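Collodano 2 grasp planner, reviewed February 21, 2025

Collodano takes a depth cloud and returns ranked grasps with a collision-checked approach path for each. I ran it for two weeks on our tabletop cell, replacing the Evach planner that Senthil Kartha maintains.

Installation is one package and a config file. The config parser is strict -- a missing unit field stops the node with a clear message. Planning takes roughly 200 ms per query with five candidates requested. Evach was slower and gave no scores. 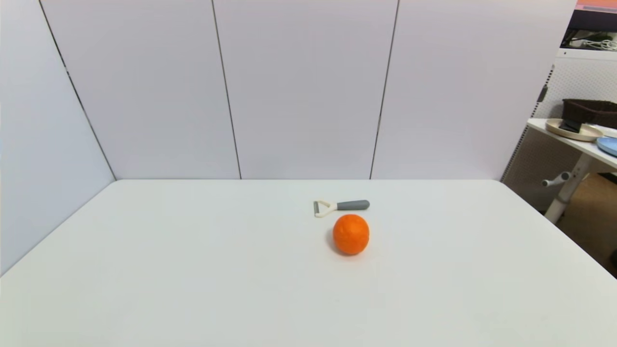
Clutter margin is the setting that needs the most attention. It inflates every neighboring object before the collision check, and the default is too generous for small items. With a peeler lying just behind an orange and only a small gap between them, a wide margin merges the two into one obstacle and side grasps on the fruit get rejected. Lowering it to 4 mm restored them in my tests. The margin is global, so it can't be set per object.

Logging is thin. Rejected grasps carry a code but no pose.

Four out of five.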